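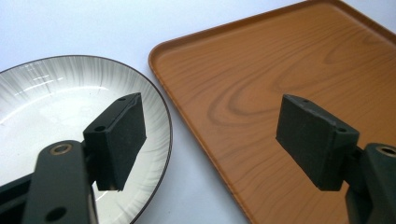

The Ganell serving tray is a rectangular tray for carrying plates, cups and small dishes between kitchen and table. It is supplied to cafés, canteens and guest houses as well as to private customers. The upper face carries a printed wood grain, dark brown on a warm amber-orange ground, with a knot pattern that runs in long loops across the middle. The corners are rounded and a low raised lip follows the perimeter. The finish has a faint sheen. The round plate alongside, white with fine grey strokes and a thin dark brown rim, is from the Kuusk tableware range and is ordered separately.

Search products, codes and spare parts Search Clear

Product details

Product name: Ganell serving tray
Shape: rectangular, rounded corners
Edge: low raised lip
Decoration: printed wood grain, amber and dark brown
Maker: Terkeo
Distributor: Zustgate
Maximum evenly spread load: 2000 g
Carton quantity: 50

Use

The tray is intended for carrying by hand with both hands on the short sides. The load limit applies to a tray held level. Heavy items such as full jugs should stand near the middle, with lighter items placed round them. The lip will hold back a small spill but is not deep enough for the tray to be used as a drip tray under plants or appliances.

Do not put the tray in an oven, under a grill or in a microwave. Pans straight from the hob need a trivet underneath. Sharp knives will mark the printed face – cut bread and fruit on a board.

Cleaning and storage

Wash in warm water with ordinary washing-up liquid and a soft cloth. Scouring pads and powder cleaners dull the surface and are not covered by the guarantee. Tea and coffee stains can be lifted with a paste of bicarbonate of soda and water, left for a few minutes and rinsed off. Dry before stacking. Trays may be stacked face up, and a sheet of paper between them is advised for long storage.

Variation in the pattern

The position of the grain differs a little from one tray to the next. Orders of over 200 trays are picked from a single production run where stock allows. Please state this requirement when ordering, as it cannot be applied to a part-delivered order.

Matching plates

Kuusk plates are glazed and have a shallow well. The grey strokes run outward from the centre and are closer together near the rim. Plates are packed separately from trays and may arrive on a different day. Breakages should be reported with the carton label to hand.

Ordering

Trade orders are handled by Bláthnaid Ó Ceallaigh, and returns by Lajos Dobos. The next delivery from Terkeo is 800 trays, due in September – orders already placed will be filled first. Single trays are sent from stock.

Page revised August 18, 2025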